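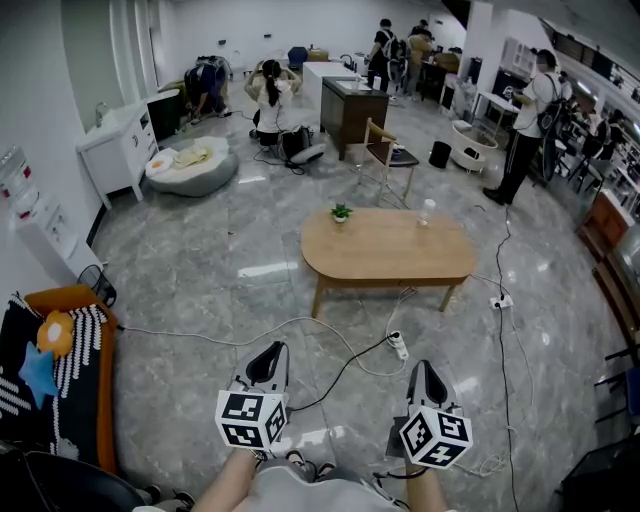
## 3. Starting a session with the Metico hand-held grippers

This section covers startup of the left and right grippers. Firmware 2030 or later is required. Revised 2022-11-29.

### 3.1 Before power-on

1. Route the gripper cable down to the floor and clear of your feet. Do not wrap it around the wrist.
2. Check the marker cube on each gripper. The faces must be clean and flat. Replace a scratched cube (part 3511).
3. Press each cube lightly. If it moves, tighten the mount screw.

**CAUTION:** Power strips and cables on the floor are a trip hazard. Walk the route once with your hands free before you carry the grippers.

### 3.2 Pairing and zero position

1. Sit down and hold both grippers in front of your lap, fingers pointing forward.
2. Hold the power button on the left gripper for 6 seconds. Repeat on the right.
3. In Kadia, open **Devices > Pair** and select both serial numbers.
4. Close the fingers fully, open them fully, and select **Set Zero**.
5. Keep still until the status changes to **Ready**.

**Note:** If the left and right units are swapped in Kadia, select **Exchange** and repeat step 4.

### 3.3 Checking the gripper view

Open **Preview** for one gripper at a time. Both fingers must be visible with the work area between them. Strong bending of straight lines near the top of the view is normal for this lens.
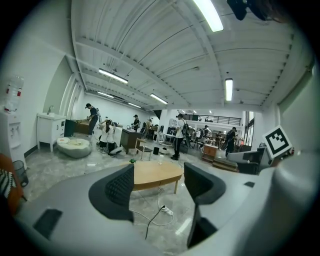
*Figure 3-2. Gripper view, fingers apart, coffee table between them.*

1. Point the gripper at the first work surface.
2. Turn the wrist slowly left and right. The preview must follow without freezing.
3. Select **Record**. A session stops automatically after 300 seconds.

**Note:** Direct window light on a marker can cause tracking loss. Turn away from the window or lower the blinds.

If error 6 appears, repeat section 3.2 from step 2.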